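Right, a thread about rules, which I know is nobody's favourite subject. I've spent most of March rewriting the good practice sheet for our gripper sessions at Stestlow and I have opinions!

Background for anyone new. People go about small household jobs with a hand-held gripper in each hand, and the recordings are used to train robot arms. I look after the written rules. The old sheet ran to 84 rules. Eighty-four! You can guess how many people had read past the first page.

So the new one is short, and I'm posting the bits I'd defend in an argument.

Rule one: use real things in a real room. Don't go out and buy a matching set of plain boxes. If the tin you have is an old food tin with writing all over the lid, use the tin. Same with patterned bedding, busy tablecloths, all of it.

Rule two: soft things count as hard things. Towels, sponges, pouches, anything that changes shape when you squeeze it. Javiera Benítez had this in capitals on her draft and I've kept the capitals, she was right.

Rule three: close the jaws slowly and stop when the thing is held. We had so many clips from the Muvix batch where a towel gets throttled. A robot that learns from that will throttle towels too, and then one day it's your biscuits. 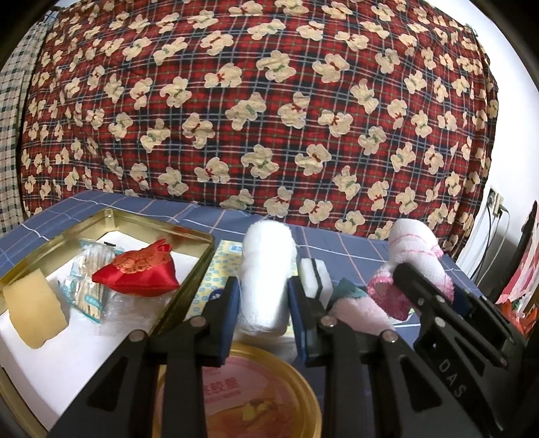
Do both grippers have to be holding something the whole time?

Only when the job needs two hands. If one side has nothing to do, keep it still and in view, and don't wave it about to look busy.

Rule four is the one I got most grumbling over. If you drop something, leave the recording running and pick it up with the gripper. No reaching in with your fingers! A dropped sponge and a decent recovery is worth keeping. A dropped sponge and a mystery hand goes in the bin.

(We reviewed 908 clips for this. 900 were fine on rule four. The other eight were all me and Drahomíra Jireš, and yes, we've both been told.)

Rule five: say what you're going to do before you start, in one plain sentence. "Put the rolled towel in the tin." Lovely. "Tidy up a bit" is no good to anyone, as whoever labels it later has to guess what you meant by tidy.

Rule six, privacy. Before you press go, have a look round for letters, family photos, medicine labels, phone screens. Put them in a drawer. If you spot one halfway through, stop and flag the clip. You won't be in trouble for flagging, and please don't try to crop it yourself.

Someone at Purnex asked if we'd add a minimum session length. I said no and I'll keep saying no. Tired hands make rubbish recordings. Have a break, have a cuppa, come back.

What I haven't sorted is how often to swap the objects. The Taipe lot change everything every session, we tend to keep a set going until people get too good at it. Our limit is 2,000 grasps on one set and I think that's far too high, but I've not got a better number yet.

New sheet is dated 10/06/2026 and fits on two sides of paper. If you've still got the old one pinned up, please take it down!

Replies open if you want to fight me on rule four.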